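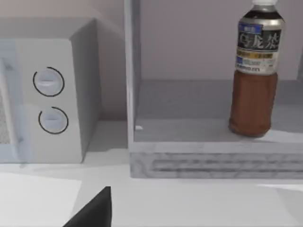 Timer knob, run 322

By Raffaele Mazza
January
1 min read

The microwave task failed again overnight. The arm is supposed to turn the lower knob and back off. In run 322 the finger slipped off the ridge, but the script still logged a success. It only checks wrist angle and never reads the knob joint.

I went back through the last 50 runs and found 42 with the same fault. I've pulled them all from the Nulska set. The check now reads the joint directly, and I'm rerunning 1,000 before anything goes on the real arm.

Comments

Brunello Gatti: Same bug in our drawer task. Did you change the friction?

Raffaele Mazza: Not yet. Check first, friction after.

pk: What grip force?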